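Home | Browse | Volumes | Authors | Search | Help

4.2 Demonstrations by hand and by remote control 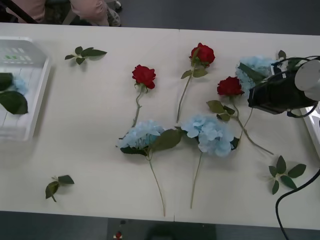
Teaching by demonstration is often sold on the claim that anyone can do it. An operator guides the arm, the arm records what it was guided to do, and a policy trained on the recordings is then said to have learned the task. We set out to test the first part of that claim before spending much effort on the last. The task was flower sorting: pick up artificial stems lying on a table and put them away by kind, using a single arm and gripper. We chose it for a dull reason. Roses and hydrangeas are both easy to name and hard to grasp in the same way, and earlier work at Bedmont had reported strong results on a very similar problem.

Demonstrations were given in two ways. In the first, the operator held the arm and moved it directly. In the second, the operator used the Barska remote controller and never touched the arm. Each operator gave 90 demonstrations, split evenly between the two methods, with stems laid out again by hand between trials.

Figure 3. Table layout for the sorting task, with three red roses, three pale blue hydrangeas and loose sprigs of leaves. The gripper is over the hydrangea at upper right.

The loose sprigs deserve more attention than they usually get. Most published versions of this task clear such scraps away before recording begins, and the success rates that follow are for a table no florist has ever worked at. We left them in. Under hand guidance, operators went around them without being told to. Under remote control they tended to drag a sprig along with the stem, and several did not notice until they played the recording back. A policy trained on those recordings will learn the dragging too. It has no way of knowing that the operator would rather have done something else.

Stem overlap was the second source of trouble. When a rose stem lay close to a hydrangea head, the operators disagreed about where to take hold. Some went for the stem just under the bloom. Others went for the far end, where there was more room. Both choices are sensible. Averaged together, they give a grasp point somewhere in the middle, and we saw the trained policy reach for that point again and again. The Rondetti training code has a setting meant to keep such choices apart. We turned it on. It helped with the roses and made no difference we could measure with the hydrangeas.

The headline number is good. Policies trained on hand-guided demonstrations placed 92 percent of stems in the right group. We would ask the reader not to lean on it. The test layouts were drawn from the same set as the training layouts, the stems were the same stems, and the lighting did not change. When Myrtle Brannigan, who had no part in the recording, laid the table as she saw fit on a Friday afternoon, the policy failed often enough that we stopped the session early. We report no rate for it. A few bad runs do not make a fair sample, and we would object if a few good ones were offered to us as proof.

It is also unclear how much of the gap between the two methods comes from the methods themselves. Our operators had almost 2 hours of practice with hand guidance and far less with the controller. Schumacher's comparison, which we follow in most other respects, has the same weakness and does not discuss it. A fair test would train operators on both until their times level off, and then begin recording. We did not do this, and so we make no claim that remote control is the worse way to teach the task. Section 4.3 looks at the failed grasps one type at a time.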